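4. Promises and Practice in Residential Duct Cleaning

The trade has never been shy about itself. Of the 1,331 customer records Tremblay supplied for this study, most began with a brochure, and every brochure began with an adjective.
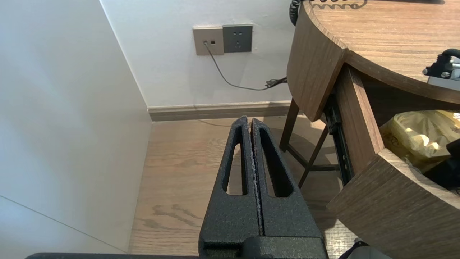 Figure 3. Gripper with its fingers together, beside a white wall and above a light wood floor.

4.1 What was sold and what was done

We compared the wording of each quote with the technician's job sheet. "Whole-home restoration" proved an elastic phrase. At Dridwood it covered supply and return ducts, the furnace blower and the dryer vent; at Priser it covered whatever could be reached before lunch. The median visit lasted 20 minutes longer than the sheet allowed, a surplus technicians put down to moving sofas.

Five firms offered a sanitizing fog. Only Groltura could tell us what was in it, and did so at some length.

4.2 Complaints

Grey dust on the baseboards led the list, followed by missing register screws. Odour complaints clustered in the seven days after a visit — a period most guarantees describe as settling. We have kept the term, having failed to find a more hopeful one.

Related items
Dryer Vents and the Optimistic Homeowner
Carpet Cleaning Quotes: A Glossary

Contact: Theda Lindemann, corresponding author | Back to top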